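**Review: the Skurthorpe Bench Safety Binder, second edition**
Reviewed by Bláthnaid Keogh, 2025-05-16

I have now read a three-ring binder cover to cover, and I'd like that noted somewhere.

Skurthorpe sells the thing as a complete set of working rules for small robot benches: tabletop arms, two at a time, handling light stuff. You get the binder, a pad of tear-off checklists, a sheet of stickers and a laminated card to hang by the bench. It costs more than you'd think paper could. We bought it in April, after Tadhg Corrigan pointed out that our own rules consisted of an email from Heffernan, our landlord, asking us to be careful.

The binder opens badly. Chapter one is a glossary, and it defines "table." Push on to chapter two, on cables, and you meet somebody who has worked at a bench. The main rule is that any cable running along an arm gets tied so the joints can move through their whole range without pulling it tight, and that the slack gets checked with the arm at full stretch. There's a second rule about tie ends: trim them. I went and looked at ours and then I went and found the cutters.

Chapter three covers what may be on the table during a run. The answer is the workpiece, the container it came from or is going to, and nothing else. Small loose parts are singled out for scorn. The checklist has a line reading "Surface clear of brackets, fasteners and tools (LOOK IN THE CORNERS)," in capitals, and I resented the capitals until we started using it.
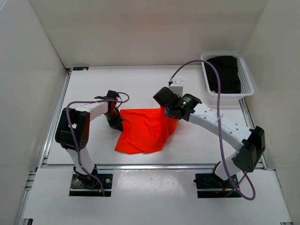 *Cloth work on the two-arm bench. Chapter two would like a word about the tie on the right-hand cable, and chapter three about the back left corner.*

The cloth chapter is the reason to buy this. Most of the safety writing I've come across assumes the robot is moving a box, and a box stays box-shaped. Skurthorpe gives fabric its own nine pages. Two arms may share one piece only if each has its own hold zone marked in the plan. Neither may cross the middle of the table while the other is gripping. If the cloth snags, you stop both arms before anyone reaches in, and you free the fabric by opening a gripper, never by tugging. Daithí Coughlan is a tugger. He has been shown the page.

It also wants a strong color contrast between cloth and table, so that a person watching can tell where the edge is. Red on white passes. Our gray towels on the old gray mat did not, and we've retired the mat.

Now the complaints. The logbook section wants every stop recorded, including the ones where you paused to get coffee. Jarlath Nic Aodha followed it to the letter for a while and reached entry 1153, at which point we agreed that a stop has to involve a problem. The stickers are poor. They're rated for 1000 wipes, according to the sheet, and one peeled at its first. The laminated card puts the emergency stop steps on the back, facing the wall if you hang it from the hole provided.

And the index is a disgrace. "Gripper" sends you to "End tool," and "End tool" sends you to "Gripper."

For comparison, we also borrowed the Bekico guide from Veronika Borbély. It's shorter, cheaper and better looking, and it says almost nothing about soft materials. If you only move hard parts, get that one. Sikcombe has a free download that I gave up on when it asked me to form a steering group.

**Good:** cable rules, cloth chapter, checklists short enough to get filled in.
**Bad:** stickers, index, the definition of "table."
**Would I buy it again:** yes, and I'd punch a new hole in the card on day one.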